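Needle rolls in the driver on backhand bites

Asked by Samah Hajji

Practicing interrupted stitches on tissue. On the backhand side the curved needle rotates in the jaws. Grip position or worn serrations?
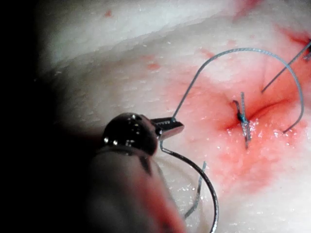

Meriem Amrani
Grip position, most likely. Hold the needle about 50% of the way along the arc, a bit toward the swage. With the jaws clamped near the tip, as they are there, you can pull a needle through but not drive it. Regrasp before the next bite.

Dwayne Nakamura
Mine did that too. New driver fixed it.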